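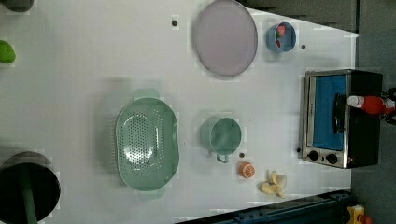 One parent at Helby College's open evening wanted to know whether a robot that tidies toy fruit was worth 2000 pounds of the school's money. The students on the Brornden project did not have a quick answer.

Their entry for the Mernen schools contest has to sort kitchen things and play food on a white table, with 10 minutes allowed per run. The team says it has logged 299 practice attempts since May. It would not say how many of those went to plan – a figure most visitors would have liked to hear first.

The claim that the work will lead to help in real kitchens also looks early. A toy banana doesn't bruise, and contest tables are laid out with space between the items.

Botha, the firm lending the software, calls the project "very promising". It has said the same of all 5 schools it supports. The heats are on a Thursday, and entry is free.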